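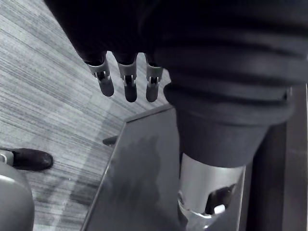
The carpet on the second floor, grey on grey.

Reading time: 4 minutes

I'd been at Sorker's for 18 days before I noticed the carpet. You don't, do you? You notice the kettle, and which chair has the wobble, and whether the window by your desk opens. Carpet is just the stuff you put your shoes on.

But then they gave me the move. The whole office was going across town to the Mirden building in August, and somebody had to make the list of what was coming with us and what was staying. I was newest and had the least to do, so there I was with a clipboard and a roll of yellow stickers, working my way along the second floor and putting a sticker on anything that wanted to be loved again. Desks, yes. The big lamp, yes. The filing cabinet with the drawer you have to kick, no, and I felt a bit mean about it (I went back later and gave it a sticker).

On the third afternoon I got to the line that said "flooring – 413 tiles – check". That was all. Check what? I rang the number on the sheet, which was for the people who had laid it, Yurchenko Floors, and a woman with a lovely slow voice said they could be lifted and used again if they were good ones, and would I mind getting down and having a look.

So I got down and had a look! I knelt there in my decent trousers with my nose a foot from the floor, and it was like when you lie on a beach and suddenly the sand has got colours in it. All those fine streaks, light and middling grey, like rain on a train window. And they didn't match. On one tile the streaks ran one way, and on the one beside it they'd gone a bit off, a shade paler, as if whoever laid it had been thinking about lunch. There was a whole pale band that wandered across on the slant and I had walked over it every morning without once seeing it.

I rang her back and told her some of them were wrong.

"They're not wrong," she said. "They come out of the box like that. You turn them as you go."

"Who decides which way?"

"Whoever's kneeling down."

I thought about that for the rest of the day. I thought about it on the bus. My dad laid floors for a while, before his back, and he used to come home with the knees of his trousers gone shiny, and I don't believe I asked him a single question about it in all those years. I asked him what was for tea. He'd take his shoes off at the door and line them up with the toes to the wall, and he'd stand in the kitchen in his socks looking down at our lino – proper looking, head on one side. I thought he was tired. Well, he was tired. But he was looking as well.

So that night I phoned him. It was gone nine and he doesn't like the phone after the news, but I said, Dad, when you did carpet tiles, how did you know which way to turn them?

There was such a long pause I thought he'd put me down on the arm of the chair and wandered off.

"What colour?" he said.

"Grey."

"Stripy grey?"

"Streaky."

"Ah," he said, and I heard him sit down. And then he talked for longer than he'd talked to me since Christmas. He told me about starting from the middle of a room and working out to the walls. He told me about a bank job, 2624 tiles, where the boss wanted every streak going the same way and then came in when it was finished and said it looked like a ploughed field. He told me he'd once hidden his initials in a dentist's waiting room, just by turning the tiles, and you could only see it if you stood by the fish tank at four o'clock with the sun coming in.

"Is it still there?" I said.

"I should think they've got laminate now," he said, quite cheerfully.

The next day I stayed on after everyone had gone. The light comes in low on that side of the building, over the roof of the Kosine warehouse, and it makes the streaks stand up. I took my shoes off, I don't know why, it seemed polite, and I walked the pale band from end to end in my tights with the clipboard under my arm, looking for letters.

I found something that could have been an L, by the printer. Or a chair had been dragged there.

I put a yellow sticker on it anyway, and then I went back to the top of the room and started on the rest.

Last updated: August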